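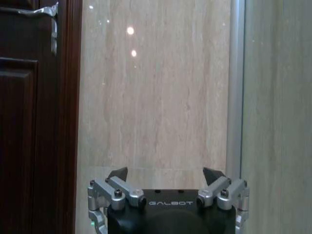 GALBOT, helle Schrift auf Schwarz

Bordpost von der Billis, Dezember 2021

Kurz diesmal, die Finger sind klamm und der Akku vom Laptop steht bei 21 Prozent. Liegen seit letzter Woche fest in Waditz, Winterplatz, Steg C, ganz hinten bei den Weiden. Wollten eigentlich noch bis zum oberen Becken. Daraus wird nichts mehr, die Schleuse macht bis März zu, Tore raus, Revision. Stand am Aushang, im Netz stand es natürlich nicht.

Also erstmal das Jahr in Zahlen, ihr fragt ja immer. 217 Kilometer gefahren, weniger als gedacht. Der Juli war komplett weg wegen Hochwasser, da lagen wir hinter dem Brorkent vertäut und haben Stöcke vorbeischwimmen sehen. Der Brorkent, für die Neuen hier: ein alter Schubprahm, liegt seit Ewigkeiten unterhalb der Eisenbahnbrücke, guter Windschutz. Motorstunden auf der Uhr jetzt 2.244. Ölwechsel gemacht, Filter auch, Impeller liegt noch in der Schublade und guckt mich vorwurfsvoll an. Nächste Woche. Vielleicht.

Heizung. Das große Thema. Der Ofen ist ein Šindelář, der kleine mit der Kochplatte, und er zieht wieder! Drei Wochen lang hat er gequalmt wie blöd, ich hatte das Rohr im Verdacht, dann die Kohle, dann den Wind. War die Umlenkplatte. Verzogen und vorne runtergerutscht, dahinter eine Handbreit Ruß. Neue bestellt, alte solange mit dem Hammer gerade geklopft, hält. Jetzt abends 21 Grad im Salon, vorne in der Koje deutlich weniger. Da schläft man halt mit Mütze.

Was ich anders mache als letzten Winter: Briketts nicht mehr aufs Dach. Sackweise unter die Bugplane, auf einen Lattenrost, sonst steht alles im Schwitzwasser. Holz nur zum Anzünden. Und die Asche kommt in den Blecheimer mit Deckel und bleibt eine Nacht auf dem Steg stehen, bevor sie in die Tonne geht. Letztes Jahr hat hier jemand eine Tonne abgefackelt, das Plastik klebt immer noch am Pfosten.
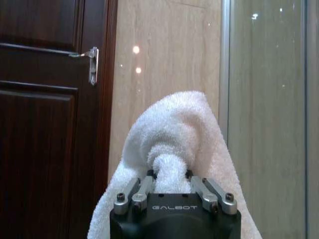
Lüften vergesst ihr alle, schrieb Hiu-tung Tam auf die letzte Bordpost hin, und zwar jeden Winter wieder, ihr stopft jeden Spalt zu und wundert euch im Februar über die schwarzen Ecken hinter den Polstern. Zweimal am Tag beide Luken auf, zehn Minuten, auch bei Frost. Und Matratzen hochstellen!

Recht hat sie. Habe gleich die Matratze hochgeklappt und ja, war feucht drunter. Liegt jetzt auf so einer Kunststoffmatte, die piekst ein bisschen, wenn man sie falsch rum einlegt. Ich hatte sie falsch rum. Die Pilzlüfter bleiben offen, alle, und der Kohlenmonoxidmelder hat neue Batterien. Bitte prüft eure. Knopf drücken, pieps, fertig.

Wasser: Der Zapfhahn am Steg C ist abgestellt und eingepackt. Der an der Slipanlage läuft noch, solange es nicht unter minus fünf geht, danach muss man mit Kanistern rüber zum Friedhof. Kein Witz, ist mit der Gemeinde abgesprochen. Wir haben den Tank vorige Woche nochmal randvoll gemacht, mit dem langen Schlauch, den musste ich erst auftauen, im Salon, auf dem Teppich. Dumme Idee. Der Tank reicht etwa drei Wochen, wenn keiner lange duscht.

Eis hatten wir auch schon, dünn, morgens so ein Klirren am Rumpf, wenn die Blesshühner durchlaufen. Klingt wie kaputtes Geschirr. Gegen zehn war alles weg. Wenn es dicker wird: bitte nicht mit laufendem Motor am Platz rumrühren, die Nachbarn mit Holzbooten danken es euch. Wer fahren muss, muss fahren, aber langsam am Steg vorbei und nicht im Morgengrauen.

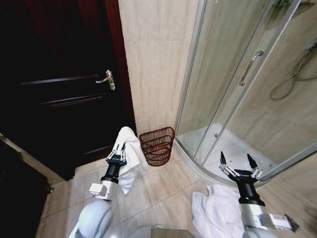
Dunkle Holztür, silberne Klinke

Strom. Am Steg sind nur die vorderen Säulen an, die hinteren fünf sind tot, irgendwas mit der Zuleitung. Wir hängen also an der Sonne, und die kommt um die Zeit kaum über die Pappeln. Heißt: jeden zweiten Tag Motor an, eine Stunde, mittags. Kühlschrank ist aus, Butter und Milch stehen in der Kiste auf dem Vordeck. Geht prima, solange der Deckel zu ist. Einmal war er nicht zu. Die Krähen mögen Butter.

Leinen noch, weil das bei den letzten Stürmen wieder Thema war. Der Pegel geht hier im Winter gern mal einen halben Meter hoch und wieder runter, über Nacht. Also Lose geben, Springs setzen, und wenn ihr heimfahrt, jemandem am Steg die Telefonnumer dalassen. Bei der großen Blauen neben uns hingen neulich die Fender in der Luft und der Bug stand schief, ich hab nachgefiert, wusste aber nicht wen anrufen.

Termine: Winterstammtisch wie gehabt jeden ersten Donnerstag im Hafenstübchen, Eingang hinten. Die Sammelbestellung für Kohle läuft noch bis zum Ende der Woche, wer Säcke will, trägt sich in die Liste an der Pinnwand ein, bitte leserlich. Geliefert wird an die Slip, tragen müsst ihr selber. Schubkarre steht da, Reifen ist platt, Pumpe hab ich.

Die Strecke fürs Frühjahr ist noch offen. Zwei Wochen flussauf wären schön, hängt an der Schleuse und am Impeller. Wer da oben Liegeplätze mit Wasser kennt, schreibt mir – Antwort kann dauern, Empfang gibts nur auf dem Dach und da ist es glatt.

Muss jetzt nachlegen. Bis zum nächsten Mal, von Bord der Billis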